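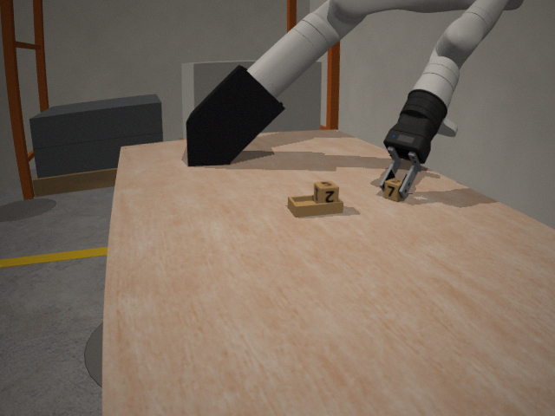
2019-10-03

We finally settled the invitations, so I can write them up while I still remember what we paid.

The guest list is 156 people, but you don't send one invitation per person. Most of ours go to couples and families, so count households before you ask for a quote. I gave the first printer the full guest number and the price that came back scared us both.

We got samples from Modico and Dirnance in July. Modico had nicer paper. Dirnance let us change the wording without a new setup fee, and we had already changed the wording twice by then, so we went with them. The total was $445 with envelopes, reply cards and a small insert with directions to the hall in Prirkstead. Postage was extra.

Things I'd do differently:

- Weigh a finished invitation at the post office before buying stamps. Ours needed more than the standard rate once the insert was in.
- Put a number on the back of each reply card in pencil. My cousin's wedding had two cards come back with no name on them.
- Order extra envelopes. I ruined several with bad handwriting.

I looked at having them addressed by a calligrapher and decided against it. I used a black felt pen and did a few each evening after dinner.

The reply date is four weeks before the wedding, and the caterer wants final numbers a week after that. I'm keeping the replies in a plain spreadsheet with a column for meal choice.

Next is the seating plan, which I haven't started.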